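The owner of Sandberg, a small dye shop in Edov, started the business with 3,000 dollars and a borrowed stove. Nine years later she sells plant-dyed yarn to knitters in three states.

"I didn't plan on a store," she said. "I planned on paying off the pots."

Pink is her best seller and the color she has the most trouble with. She gets it from madder root, and the water in Edov is hard.

"Hard water pulls it toward brick," she said. "I went through 90 skeins one January before I changed anything."

She now mixes small tests first and keeps notes on each one. The notebooks fill a shelf by the door — she has never typed them up.

Rent went up last year, and she thought about moving to Flinia. She stayed. A class she teaches on weekends covers the difference.

"People want to know where a color comes from," she said. "I tell them to bring an apron."
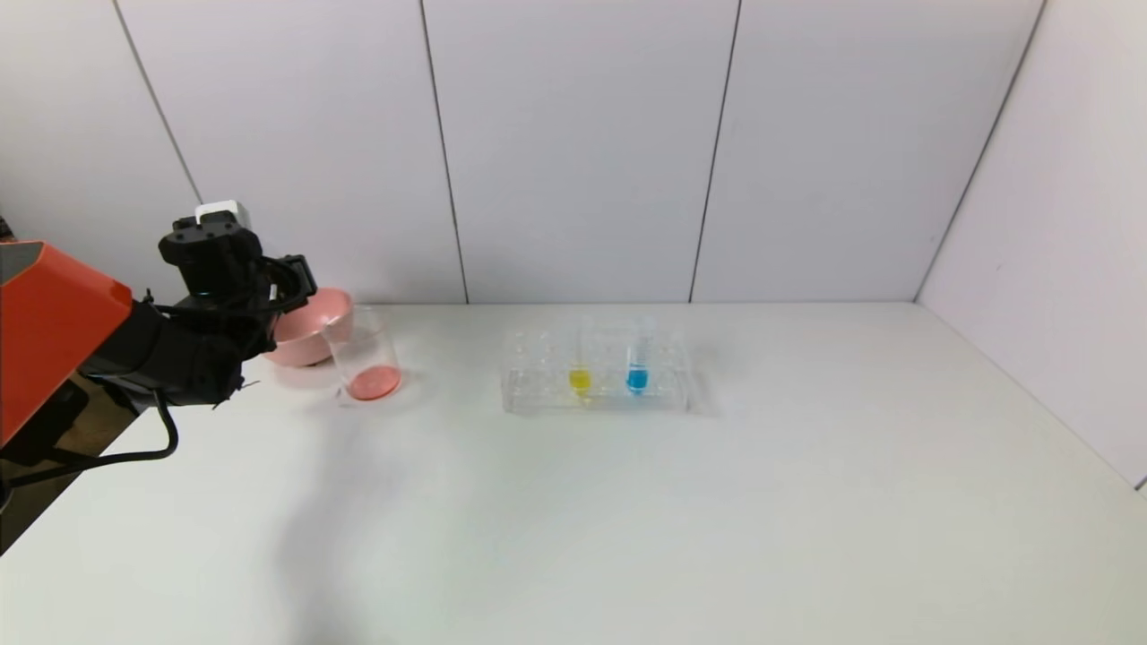 Pink liquid in a glass beaker, with a pink bowl beside it.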